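I've Gone Completely Over to Elastic Waists

I finally did it. I made pants! Real ones that I have now worn out of the house, to the library and back, and I am so pleased with myself that you're getting a whole post about waistbands.

A bit of history first. My grandmother's sewing machine sat in my closet for years because I thought pants meant zippers, and zippers meant tears (I still believe this). Then Judit Bognár lent me a pattern called the Jolside, which has no zipper, no fly and no buttons. You sew two legs, join them, fold the top over, and feed elastic through the tunnel. The pattern runs to 46 printed pages, most of them trouser leg, and taping them together took me longer than the sewing did.

My first try was awful. I cut the elastic to my exact waist measurement, and the whole thing slid straight down when I put my phone in the pocket. So: go shorter! Then pin it with a safety pin, wear it while you cook dinner, sit on the floor, bend over, eat something, and only after all that stitch the ends together.

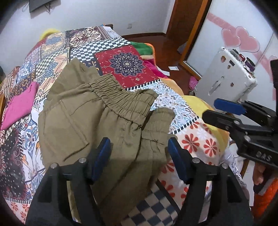

Oluwaseun Usman wrote after my last post to say that I should be stretching the elastic while I sew it down, with a row or two of stitches right through the middle, so it can't roll over on itself in the wash. I tried it on a scrap and he's right, it stays beautifully flat. He also says to wash your fabric twice before cutting, and I'm going to pretend I already knew that.

Pockets are next. I love a slanted one, but mine keep gaping at the hip, and I think I'm letting the edge stretch when I press it. If you have a trick, please leave it in the comments!

I've got enough linen left for shorts, and I've already told my sister she's getting a pair whether she wants them or not. She wants them in mustard. I'm off to look for thread.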